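Partner news: the Hattar valley land and peace programme

27th July

This item brings members up to date on the work in the Hattar valley, where our partner group in Otwood has been supporting village meetings on land, water and debt. It follows the short notice in the last newsletter and answers some of the questions readers sent in after it.
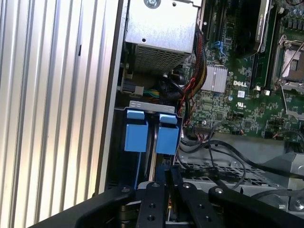
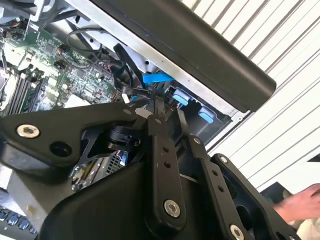
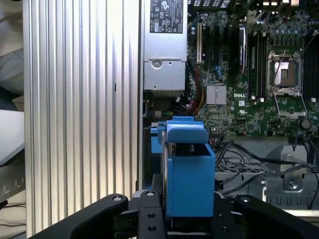

Inside the open computer case. In the third picture, the blue drive caddy.

The background will be known to many of you, but newer members have asked for it. The valley was surveyed under colonial rule, and the maps drawn then left out land that was farmed in rotation. A field lying fallow in the year of the survey was written down as waste. Waste land belonged to the government, and after independence it went on belonging to the government. Families who had worked the same slopes for generations found that on paper they were squatters, and most of them never learned this until someone came to move them.

For a long time it made little practical difference. The slopes were steep, the road was bad and few outsiders wanted the land. That changed when the road was rebuilt and plantation leases began to be given out on the upper side of the valley. The leases were legal in the narrow sense. They were also granted without a single meeting in any of the villages they affected, and the first that people in Wevano heard of theirs was when the marker posts went in.

The quarrel is often reported as one between the villages and the plantation. In our experience it is at least as much a quarrel between neighbours. Lower Wevano gets seasonal wages from the plantation and Upper Wevano has lost grazing to it. The two share a temple, a school and a water channel, and by last year there were families on either side who would not speak to each other at the channel. There is also a religious minority in the lower village, mostly descended from labourers brought in under the old administration, and some ugly things have been said about who belongs in the valley and who does not.

Our partners decided early on that they would not begin with the lease. They began with the water. Everyone uses the channel, everyone agrees it needs repair, and the rules for sharing it are older than any of the maps. The first meetings were held in the temple yard and were poorly attended. The minority families stayed away, and when they were asked why, they said that a temple yard was not a neutral place. This was a fair point and should have been thought of beforehand. The meetings were moved to the school.

Since then 200 people have taken part at one time or another. The meetings are slow. Each opens with a period of silence, which people may use as they like, and then the previous meeting's decisions are read out in both of the languages spoken locally. Speaking goes round the circle. Older men used to do nearly all of it, and it took some firmness from the facilitators before younger women would take a full turn. Two of them now help to run the sessions.

Domingo Tapia, who joined the programme as a facilitator and now trains others, was asked by several readers whether meditation and listening circles are any match for a company with a signed lease. He sent this reply:

"No, and we have never told people that they are. The lease will be dealt with by lawyers and by pressure on the district office. What the circles do is make it harder to set one half of the village against the other while that is going on. Last year a rumour was enough to start a fight. This year there was a rumour about the channel gates and people came to the school to ask about it. I would not call that peace. It is somewhere to start from."

On the legal side there has been some movement. The district office has agreed to receive oral testimony about past use of the upper slopes, which it had refused to do before. The testimony must be given in person and recorded by a clerk, and the villagers must pay for the clerk's travel. Our partners object to the charge and have said so in writing, but have paid it so as not to lose the place in the queue. The hearings are due to open in September. They have been put off before and may be put off again.

Debt is the harder subject. Many families in both halves of the village borrowed to buy seed and fertiliser when prices were good, and owe more now than the land they work would fetch if it could be sold. The lenders are local, and in some cases are relatives. A savings circle on the model used in Lerier has been started in Upper Wevano, and a second has been discussed for the lower village. It will not clear the old debts. It does mean that a family with a sick child has another place to go before the lender's house.

We have been asked why the newsletter uses the word "structural" so often, and the question is reasonable. It is meant as a reminder that the people doing harm in a place like this are seldom acting from special malice. The clerk applies the rules he was given, the plantation manager has his targets, and the lender has debts of his own. Buddhist teaching on greed, anger and delusion is usually put to us as a matter for the individual heart. Our members in the valley have found it just as useful for looking at a land office. There is disagreement about this within the network — some of our monastic members feel that it stretches the teaching too far — and we would welcome letters on either side.

Visits. The partners are grateful for offers to visit but ask that no one comes before the hearings. Outsiders in the villages have been used as evidence that the protests are organised from abroad. Members who already have travel booked should write to the office in Otwood first.

Translation. Help is needed with written statements, mainly from the two local languages into English. Statements are short, but they contain names and places that must not be passed on or stored with other people's files. Anyone taking this on will be asked to agree to that in writing.

Reading group. The group on land and non-violence will carry on through the rainy season with the same text. New readers can join at any point, and notes from earlier sessions will be sent on request.

Corrections. The last newsletter said that the channel at Wevano was built under the colonial administration. It is older than that. The administration added the upper gates and charged for their use. Our thanks to the reader who wrote in.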